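Spent the morning reading my grandad's knitting notes. Gunnlaugur Mikkelsen, ship's cook, knitted on every trip from 1964 onwards.

He wrote down every pattern in pencil. No charts, just words. "Knit until it reaches the elbow" is a whole instruction.
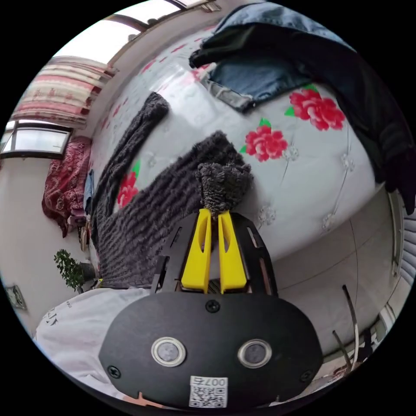
Wool was priced by weight at the harbour shop, so he hardly ever bought the good stuff. Most of his notes are on making cheap yarn warm. Ribs come up a lot, the same sort of ridges as on the dark grey knit on the bed there. He says ribbing holds its shape when the rest has gone baggy.

There are 78 pages and I have typed up three so far. 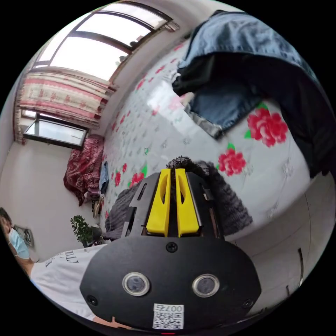

Page 5 is a sock heel I can't follow at all. He seems to turn it twice. If anyone knows old Faroese heels, please reply and I'll post the wording.

More when I've done the mittens.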